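Comparing Two Controllers for a Parallel Gripper

Posted in June. Filed under: Manipulation, Simulation

Work on the Prirley arm has reached the stage at which a controller must be selected. Two candidates were under review. The first, Pretorius, is a position controller that follows a planned path to a target pose and then closes the fingers. The second, Itent, is a velocity controller that corrects its course continuously from the wrist camera view. Both were run in simulation before any time was requested on the physical arm at Iltside.

This post records the method and the results, together with several matters that remain open. It is written for readers who have followed the earlier entries on calibration, and it assumes some familiarity with the setup described there.

Test conditions

The task was kept simple. The arm begins above the table with the gripper open, moves to a small cube, closes on it and lifts. Each controller was given 71 starting positions, drawn once and then reused, so that both faced the same cube placements and the same small rotations. A run was counted as successful if the cube was still held at the end of the lift. A run was stopped and marked as a failure after 60 seconds.

The same gripper model was used throughout. Finger friction was left at the default value, and the control rate was the same for both candidates. The lighting in the simulator was not varied. It had been intended to vary it, but an earlier trial showed that the color threshold used by Itent needed adjustment first, and that work is not yet complete.

The view used by the controller

The wrist camera looks down at the table at a slight angle, with the fingertips at the lower edge of the image. A yellow cube on a brown table gives the color threshold very little to confuse it. At the start of an approach the fingers are wide open, and the cube may sit nearer to one finger than the other. Itent attempts to center the cube between the fingers before it moves forward. Pretorius makes no such correction and relies on the pose it was given.
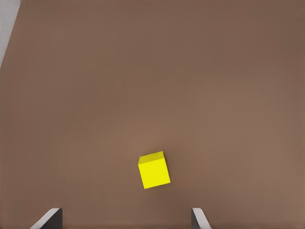 Results

With an exact cube pose supplied, Pretorius completed every run. This was expected and should not be given much weight, as an exact pose will not be available on the physical arm. When a small error was added to the pose, Pretorius failed in 29 of the 71 runs. Most of these failures followed the same pattern: one finger touched the cube early and pushed it out of line, and the gripper then closed on a corner.

Itent failed in 2 runs under the same conditions. In both, the cube left the camera view during the final descent and the controller continued on its last command. The approach was also slower. A typical run took about twice as long as the equivalent Pretorius run, and much of that time was spent on small corrections close to the table.

Cube rotation had less effect than anticipated. A cube turned by a few degrees was generally squared up by the fingers as they closed, whichever controller was in use. Larger angles were not included in this set.

Remaining questions

The loss of view near the table requires attention. One option is to hold the last good estimate of the cube position and complete the descent from it. Another is to raise the camera mount slightly, although this would mean repeating the calibration - a task that occupied most of last month.

It is also unclear how far the simulated friction can be trusted. The corner grasps seen with Pretorius may slip sooner on the real fingers, or they may hold better, depending on the pads that are fitted.

For the present, Itent will be carried forward to the Iltside arm, with Pretorius retained for the return motion, where no camera input is needed. The threshold settings will be posted once the lighting trials have been run.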